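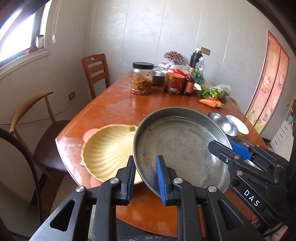
Paper maps at home: storing, flattening, hanging

Bought a big fold-out map, looked great online, arrived in a tube and now it won't lie flat. Had a few emails about this so putting everything in one spot. Mostly kitchen table stuff, no special gear.

Getting the curl out

Don't roll it backwards. Everyone does it, and you get little creases across the whole sheet that never leave. Lay it face down on a clean cotton sheet, another sheet on top, then books. Heavy ones, spread out to the corners. Leave it 4 days. Check after two if you must.

Still curling? Leave it longer. Bathroom after a hot shower helps with a stubborn one – hang it over the towel rail for a bit, well away from the water, then straight back under the books. Not for anything old or hand coloured. Inkjet prints will run too, ask me how I know.

Folds

Warm iron, no steam, tea towel between. Work from the back. Keep it moving. A fold that's been there for decades will always show a bit of a line, leave it be.

Tears along a fold: no sticky tape. It goes yellow and the glue soaks through. Get document repair tape or thin Japanese tissue and wheat paste. Pongsak Ratanaporn wrote in to say he makes his paste in a jam jar, one part flour to four water, cooked slow and strained through an old stocking. Tried it, works well. Goes off in the fridge after a week or so, so make a small amount.

Cleaning

Soft brush first, centre outwards. Then grated white eraser, rubbed round gently with your fingertips, brush off the crumbs. Stay away from pencil notes if you want to keep them. No damp cloths, no bread (old tip, leaves crumbs and oil, silverfish love it).

Hanging

Blu Tack leaves greasy spots. Pins tear. Cheapest decent option is the magnetic timber rails, two at the top and two at the bottom with a bit of string. My Zuvia set has held a metre-wide map in the hallway for almost 3000 days and hasn't slipped. Only takes paper though, laminated stuff slides straight out.

Framing is better for anything you care about. Ask for acid free mount board and a spacer so the paper isnt touching the glass. Keep it off the wall that gets arvo sun. Blues fade first in my experience, so there goes your ocean.

Storing

Flat is best. Under the bed in an artist's folio is fine. If you have to roll, roll it round the outside of a wide tube, not stuffed inside a skinny one, and wrap it in tissue. Pencil the name on the outside of teh tissue before it goes round, saves unrolling six to find one.

My best one is a county map from 1847, bit foxed, lives in a Kiduvard folio with plain tissue either side. Silica sachets in the corner. I swap them in October before the humid weather gets going.

Printing your own

For the online ones you can download: 200 dpi is okay for a wall, go higher if there's tiny lettering. Matte paper, heavier the better. Print a small corner at full size first – if you can't read the place names on that, the big one won't be any good either.

14 comments
Share 37

Related
Getting old sticky tape off paper
Silverfish in the linen cupboard
Walia picture hooks: which ones hold on plaster
Relining a drawer with brown paper
Cleaning glass in a frame without taking it down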